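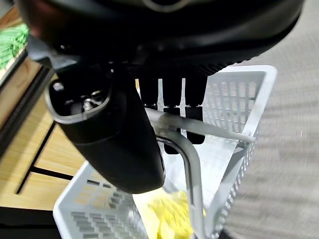
Jaanus Dambrauskienė asked me, about ten minutes into the first meeting of the robotics club, why anyone would need a whole chapter on picking up a basket. Couldn't we just close the fingers and lift?

Chapter 12
Handles, Rims, and Other Places to Hold On

I loved that question, and I wrote it on the inside cover of my notebook so I'd have it when I got to this chapter. We had just finished the blocks in Chapter 11, remember, and blocks are wonderfully polite things to practice on. They have flat sides. They stay the same shape. Put your fingers on two opposite faces and squeeze, and you're pretty much done (apart from the fiddly business of how hard, which you worked through in the last lab). A basket with a handle is a whole different animal! The handle is thin, it may swing, and the heavy part of the thing is hanging somewhere below where you've got hold of it.

So for the club project that year, which we called Plundovitz for reasons that made sense in August, I asked the students to plan one job from beginning to end: get to a basket, take hold of it, carry it to a table, tip it. I gave them 19 pages of notes and told them to ignore the ones that bored them. Most teams skipped straight to the tipping, because tipping is fun, and then had to come back and read the part about approach.

Approach is where I want you to start. Before the fingers touch anything, the arm has to travel through a room, and a room is full of stuff that isn't in your plan. The students in my club drew beautiful paths on paper, smooth curves from here to there, and on the paper the floor was always bare.
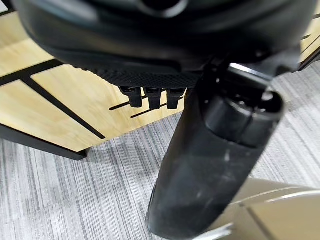 What I ask everybody to do now is draw the path a second time with the furniture in it, and then a third time with the furniture moved a foot to the left. Kristaps Stankevičius hated the third drawing. He told me so several times. But his team, Vass, ended up with a path that had a waiting point in it, a spot well clear of everything where the arm could stop and take another look before going in, and I've been stealing that idea ever since. We'll call it the pause point, and you'll meet it again in Section 12.3.

Next comes the choice of where to hold. You've really got two families of grips on a basket. You can go for the handle, which lets the basket hang below your hand and is great for carrying. Or you can go for the rim, which gives you more say over the angle of the basket and is what I'd try first if I wanted to tip something out. Each one has its own way of going wrong. A handle can turn inside your fingers. A rim grip puts all the load off to one side, so the wrist has to fight the basket's weight trying to twist it, and the farther the load sits from the hand, the bigger the fight.

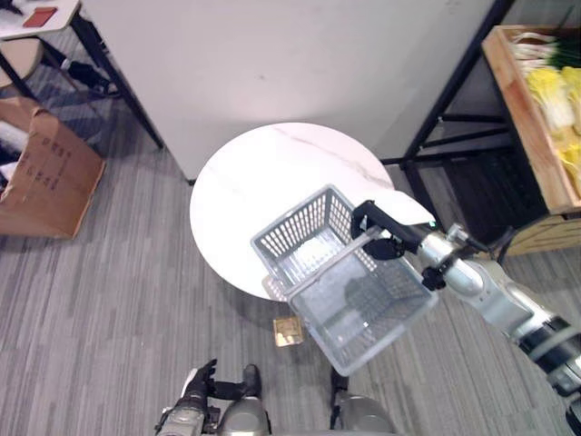
Figure 12.1 A rim grip: the right hand holds the tilted basket over the edge of the round table.

Have a good look at the wrist in Figure 12.1 and ask yourself which way the basket would like to rotate if the fingers relaxed a little. We'll put numbers on that in Section 12.2, with an arrow diagram and a calculation you can do on the back of an envelope.

Before you read on, try this. Borrow a basket or a bucket, put a sweater in it, and carry it across the room by the handle. Now carry it back by the rim, one hand only, and tip it over a table. Write down everything your wrist did that you didn't ask it to do. The Plurum team's list had 58 entries, and a fair number of them were rude.

Keep your list, as you'll need it for Exercise 4.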